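Sweets for guests – how do you fill the gift box?

Dutumley Home and Table board > Parties and small gifts

thenmozhi_v
Posted 10/05/2018
Hello all, my first topic so please be patient with my English. My cousin marries soon and I am filling the gift boxes for her guests, 30 boxes in total. I use the shallow red kind with white inside, and I work on the kitchen table with the fruit oilcloth. The sweets are mixed: one long red packet of cake with gold letters, a biscuit chocolate, some foil ones, and small things between.
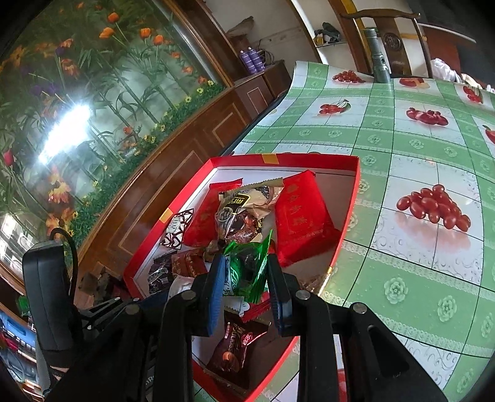
My problem is the order. If I put the small sweets first, the big red packet sits too high and the lid does not close well. If I put the big one first, it takes one whole side and the rest becomes a heap. Which way do you do it?
Thenmozhi Varghese

pluvance
Big one first, always. Lay it flat along the short side and fill the rest. A heap is fine, it's a box of sweets.

A_Rajan
I do not agree with Pluvance. When guests open the box they see only the big packet and think there is nothing else. I put the small ones in first, very flat, and the large packet goes on top in the last moment. For my brother's wedding in April we did it so and the lids closed.

pluvance
How deep were your boxes though? Hers look shallow to me.

A_Rajan
Deeper, I admit. Maybe 3 fingers.

thenmozhi_v
Thank you both. I took the big packet out again and put it next to the box to compare. It has the double happiness sign on the front, so I would like that it is seen and not hidden under other sweets.

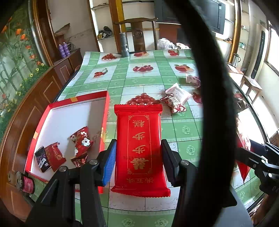
I also thought to leave this one out and tie it on the lid with ribbon, but my aunt says it will fall off in the car. She is probably right.

redumix
Don't tie it. The crimped ends tear if you pull ribbon over them. Put it in first with the sign up, then keep the small sweets beside it. And close the lid before you start the next box, otherwise you will steal from one to fill another – I speak from experience.

A_Rajan
Good point about the ends. For a shallow box I change my opinion, big one first.
Aishwarya Rajan

thenmozhi_v
Then I will do it like this. Does anybody know if the chocolate should be kept in the fridge until the day? Our kitchen is warm in the afternoon.

pluvance
Cool cupboard, not fridge.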